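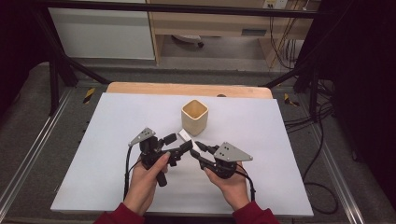
Will the pack line still need people once the new arm is teaching itself from our sessions?
The plan keeps every current packer on the floor. The arm takes over placing small parts into cups and trays, and the packers move to setup, checking and the teaching stations. Hours and pay grades stay as they are through the trial, and any change after that has to come back to this meeting first.

Talto Packing, Orholm site
Minutes of the May floor meeting, automation trial

Start: 2:15 p.m., break room
Chair: Ka-ming Peng
Present: day crew, evening crew leads, maintenance, two people from the Carnum integration team
Apologies: stores

1. Last meeting's minutes

Agreed with one fix. Item 4 said the teaching stations would be "staffed by maintenance." It should have said "maintained by maintenance, staffed by packers." Ka-ming apologized and the minutes will be corrected on the board by the time clock.

2. Where the trial stands

Ka-ming opened with the news everyone wanted: we now have 2,418 accepted demonstrations from our own crew. Big round of applause! Carnum had set us a lower target for this stage and their people said the quality is very good too, especially on the two-handed tasks where one small part has to be held from both sides.

The Drakos arm will stay in its cage at the end of line 2 until the next safety review. It ran on practice parts during the quiet hour on both shifts. The evening crew said they had started cheering it on. They also asked for a bit more warning before it starts moving, as the tone is hard to hear over the tape machine. Carnum will add a light on the cage door.

3. What the packers told us

This took up most of the meeting and it was a great discussion. Thirteen packers have now worked the hand-held grippers. Points raised, in the order they came up:

Several people said the first session feels clumsy and the third one feels fine. They would like new starters to get a practice session that doesn't get recorded. Agreed on the spot.

Forearms get tired before the hands do. People with shorter arms find it worse, and would like the board closer to the table's near side. Maintenance will try a lower table setting and let each person choose.

Two packers said they had slowed down on purpose so the moves would look tidy. Carnum asked them please not to! The arm should learn from the way an experienced person does the job, including the little turn of the wrist when a block comes in at an angle. There was some laughing about this, as it is the same turn of the wrist that new hires always get shown by the older hands.

A question about who sees the recordings. Carnum said the recordings are used for training the arm and for checking the demonstrations. Ka-ming said they will not be used for performance reviews or to compare one packer's speed with another's. The crew asked for that in writing. It will go in the trial agreement and a copy will be pinned up.

Somebody asked if a bad demonstration counts against you. It doesn't. It is set aside, and you do another one if you feel like it.

The day crew said they like having a say in what the arm is taught next. Their top pick is the small block job, by a long way. It is the one that leaves people with sore thumbs at the end of a shift, and everyone in the room seemed happy to see it go to a machine.

4. Jobs and hours

Ka-ming went through the staffing sheet line by line. No positions are being cut for the trial. When the arm takes a regular shift on line 2, the two packers on that spot rotate through setup and checking, with training paid at the normal rate and done inside working hours.

The evening crew leads were worried that the checking job would turn into standing and staring at a machine for eight hours. Fair point, and one we hadn't planned for well enough. The meeting agreed on a two-hour limit before a person swaps to another task. If that makes the rota hard to fill, it comes back here for another look.

There was a question about what happens to overtime. Straight answer from the chair: we don't know yet. Some of the overtime last quarter came from line 2 falling behind, and if the arm keeps up there will be less of it. People who count on those hours should talk to Ka-ming now so it can be part of the planning. A few people said they were glad to hear it put plainly.

5. Training places

There are 17 places on the setup course, and the list is open to both crews. You don't need any computer background. The course covers changing the fingertips, clearing a jam, restarting the arm after a stop, and reading the fault screen. Maintenance will run the hands-on part and they are clearly looking forward to it, as they brought a box of worn fingertips to pass around.

The evening crew asked for half the sessions to fall on their side of the day. Agreed.

6. Next steps

Carnum: light on the cage door, plus a louder start tone.
Maintenance: lower table setting, tried out with at least one short and one tall packer.
Ka-ming: written wording on recordings, the two-hour limit added to the rota, overtime talks with anyone who asks.
Crew leads: collect names for the setup course.
Both crews: another 100 demonstrations of the small block job before the next meeting. Sign up on the sheet by the lockers.

7. Any other business

The naming contest for the arm is still open. Please put suggestions in the box and please stop putting in the same one.

The fan in the break room is being looked at.

Thanks were given to the packers who stayed to show the evening crew the gripper triggers. It made a real difference, and three more people have asked to join in.

Closed at 3:20 p.m. Next meeting in the same room, time to be posted by the time clock.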